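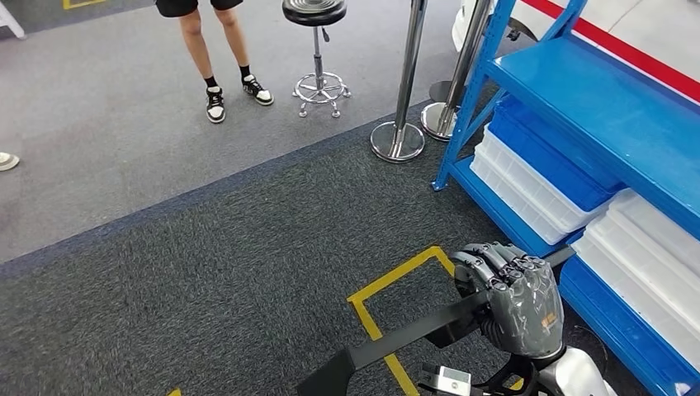 Hullstead stockroom walk-through, my notes
June 29, 2022

Did the whole lap with coffee in hand, so forgive the rambling. Checklist first, grumbling after each item.

Shelving anchored to wall: OK, mostly
Bays A through D don't budge. Bay E has a bit of a wobble when I lean on it, so I put a tag on it and moved the paint cans to the floor for now.

Load labels readable: NO
The Plunex bays are rated at 400 pounds a shelf and you'd never know it, the stickers are so faded! I've ordered new ones from Amaral. Please don't guess in the meantime.

Heavy stuff below waist height: OK
Big improvement over May (thank you, whoever moved the tile boxes). One 65-pound drum was still up on a middle shelf and I'd like it down before the next delivery.

Aisles clear: NO
Two pallets parked by the back door again. I know it's handy there, I do it too, but that's our way out.

Fire extinguishers: OK
Both gauges in the green, pins in, tags signed.

Step ladder: FAIL
One rubber foot is missing. I wrote DO NOT USE on it in very large letters and stuck it in the cage.

Lights: OK
The flickery tube over the Daludora racks has been swapped and wow, what a difference.

Spill kit: half OK
Plenty of pads, no gloves. Somebody grab a box, medium or large.

Still open from last time: the dented upright on Bay C. The replacement part is quoted at $1,508 installed and I'm waiting on a yes. Keep the top shelf there empty until it's fixed.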